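How to Clean Up the Sound in Your Home Videos With Jolura

Sunday, October 10, 2021

If you've ever shot a video you were really proud of and then winced the second you played it back with the speakers on, this guide is for you. I spent most of my first year of editing fussing over colors and titles (so many titles!) and left the audio for last, and it showed. Good sound makes a plain little video pleasant to watch, and you can get most of the way there with the tools that already come with Jolura, no extra plug-ins needed.

I'm working on the desktop version here. The tablet version has the same controls, but they're tucked under the little speaker menu at the bottom, so you may have to hunt a bit.

Before you start

Make a copy of your project. Go to File, then Duplicate Project, and give the copy a name you'll recognize later. I add the word "sound" to the end of mine. Then put on headphones if you have them, even cheap ones, and set your computer volume somewhere comfortable and leave it alone while you work.

Step 1: Separate the audio from the picture

Click your clip in the timeline and choose Detach Audio. You'll see a second strip appear underneath, with the bumpy waveform inside it. Lock the video track by clicking the small padlock so you don't drag it out of line by accident. I have done this more often than I'd like to admit, and a voice that runs even a hair behind the lips is a miserable thing to fix.

Step 2: Take out the rumble

Open the Equalizer panel and turn on the Low Cut. Set it to 90 hertz to begin with and play a bit of talking. Refrigerators, traffic and footsteps upstairs mostly live down low, and you'll be surprised how much lighter everything feels once they're turned down. If the voice starts to sound thin, bring the number down a little at a time until the warmth comes back.
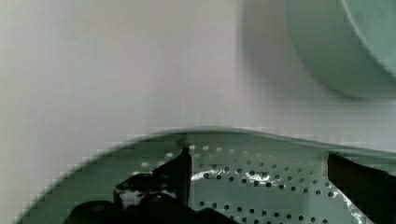

Noise reduction comes next, and it's the step where most people (me included, for ages) get carried away. Find a stretch of your clip where there's no talking, just the room, and drag across 3 seconds of it. Click Learn Noise, then select the whole clip and click Reduce. Think of it like a colander with its rows of small round holes: you want the background hiss to run through and the voice to stay behind, and if you push the slider too far, good stuff starts slipping away along with the hiss. Start low, listen, and nudge it up slowly. When voices turn watery or robotic, you've gone past the mark, so back up a notch.

Step 4: Even out the loud and quiet parts

Add the Leveler from the Effects list and pick the Gentle Voice preset. It brings up the mumbles and calms down the sudden laughs. Play your loudest moment and watch the meter on the right -- if it touches red, lower the Output knob until it stays in the yellow.

Step 5: Bring in your music

Drop your music on its own track and turn on Ducking, so the song dips whenever someone talks. I get most of my background tracks from Zumari, and I like slow ones without singing. Add a short fade at both ends by dragging the little corner handles inward.

Step 6: Listen somewhere else

Export a short test and play it on your phone, then on the TV if you can. Every speaker tells you something different. Once you're happy, unlock the video track, export the full thing, and keep that duplicate project on your drive in case you want to change the music later.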